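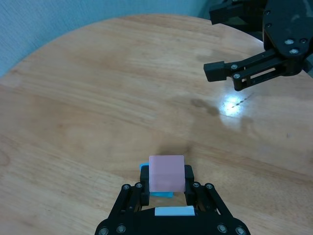 Wirkau releases Telimum 2 for spoken-word recording

9 December 2019

Wirkau has released Telimum 2, an update to its room reduction plugin for dialogue, podcasts and voice-over. The new version adds a separate module for desk reflections, a rebuilt noise section and an offline render mode for long files. It is available now for Mac and Windows in VST3, AU and AAX formats.

The original Telimum was a single-purpose plugin with one large dial. You turned it up until the room went away or the voice started to sound processed, whichever came first. It was popular with people cutting interviews because it was quick, but there wasn't much to do when the dial didn't suit the material. Wirkau says most of the requests it received were for more control over what was being removed and at which frequencies.

Version 2 keeps the dial. Behind it there is now an advanced page with 6 bands, each with its own amount and release setting. The bands can be soloed, and a difference button plays only the sound being taken out. If you can hear words clearly in the difference signal, the setting is too strong. The dial moves all the bands together once they have been set, so you can balance them first and then automate a single control across a scene.

The new desk module is called Tak. It deals with very short reflections, the kind that reach the microphone a few milliseconds after the voice and give it a hollow, boxy colour. Ordinary reverb reduction tends to miss these, as they arrive before anything the ear would call reverb. Tak looks for the regular pattern of peaks and dips they leave in the spectrum and fills it back in. It has two controls, Distance and Amount, and a Learn button that sets Distance from a few seconds of speech.

Learn needs a clean stretch of one person talking. With two people speaking over each other it tends to settle somewhere between the two, and the manual suggests running it on each microphone separately before mixing. On a single mixed track it can be switched off and Distance set by ear.

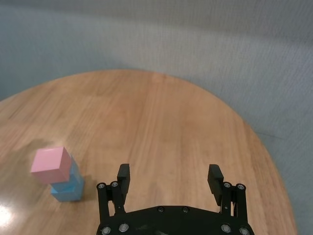 Do existing owners have to pay for the new version?

Anyone who bought Telimum after the end of April this year gets version 2 free through their account page. Owners who bought it earlier can upgrade at a reduced price, and the old version will stay installed alongside the new one so that older sessions open as they were.

The noise section has also changed. In the first version it was a plain gate with a fixed release, and it often clipped the ends of words. It has been replaced with a downward expander that follows the level of the voice over time. Threshold can be left on automatic or typed in. There is a new hold control as well, which helps with speakers who leave long gaps mid-sentence.

Processing load is higher than before. With Tak switched off, Telimum 2 uses a little more than the old version did. With it on, the load goes up noticeably, and Wirkau recommends rendering dialogue tracks before a large mix. Latency rises too. The plugin reports it to the host, so tracks should stay in time, but it is too long for monitoring while someone is recording. A low-latency mode is included for that purpose — it bypasses Tak and the lowest two bands.

Offline rendering is handled by a small standalone application that comes with the plugin. It accepts WAV and AIFF files, applies a saved preset and writes the result to a new folder. Up to 1,000 files can be queued in a batch. There is no timeline and no editing in it, and files that fail are listed at the end so they can be run again. File names and timecode stamps are kept, a point that will matter to anyone handing material back to a picture editor. 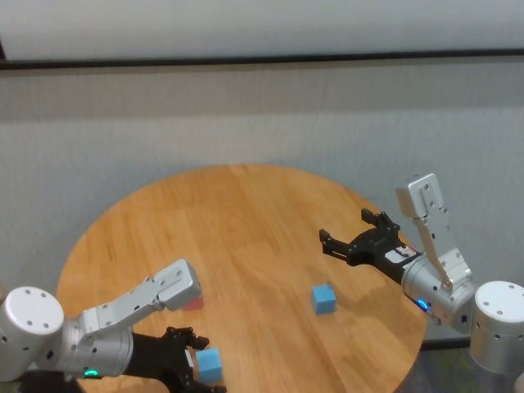
Presets have been reorganised by the type of space and the surface nearest the microphone. The first release grouped them by job, such as interview or narration, and users found that two interviews could need completely different settings. The new folders cover small rooms, halls, vehicles and outdoor locations, with subfolders for tables, glass and bare floor. A round wooden table near a pale grey wall falls under small rooms, then tables, and the preset there turns on Tak with a short Distance setting and takes a little out of the lower midrange. Presets from the first version load correctly and appear in their own folder, with the new modules switched off.

Users can save their own presets and tag them. Tags are searchable, and a preset can be marked as a favourite so that it appears at the top of the list. Settings can be copied between instances with the usual right-click menu. There is still no way to link instances together, so a change made on one microphone has to be pasted to the others by hand. Wirkau says linking is planned but has not given a date.

The window can now be resized and it remembers its size between sessions. Text is larger by default and the meters have a second colour scheme for people who find the green and red hard to tell apart. All controls can be reached from the keyboard.

Surround support is limited. Telimum 2 works in mono and stereo, and on multichannel tracks in hosts that allow a mono plugin to be run once per channel. Each channel is then analysed separately, which can make the image wander on wide ambience recordings. For dialogue in the centre channel it makes no difference.

A number of faults from the first version have been fixed. Automation of the main dial no longer steps audibly during slow moves, the bypass button is now free of clicks, and sessions moved from one sample rate to another reload with the right settings. A crash when the plugin was removed during playback has also been dealt with.

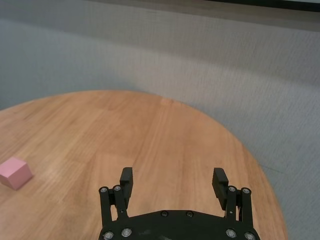
A pink cube near the edge of a round wooden tabletop.

Telimum 2 is sold through Wirkau's own site and through the Plarovero online store. Plarovero customers receive a serial number by email, which is then entered in the plugin the first time it is opened. Each licence covers two computers, and a licence can be moved from one machine to another from the account page. No hardware key is needed. The computer has to be online for activation but can be used offline after that.

A trial version can be downloaded and runs for 30 days with every feature enabled, including the batch application. Sessions saved during the trial will open normally once a licence is added. The manual is a free download and includes a chapter on microphone placement, along with unprocessed practice recordings for learning the Distance control.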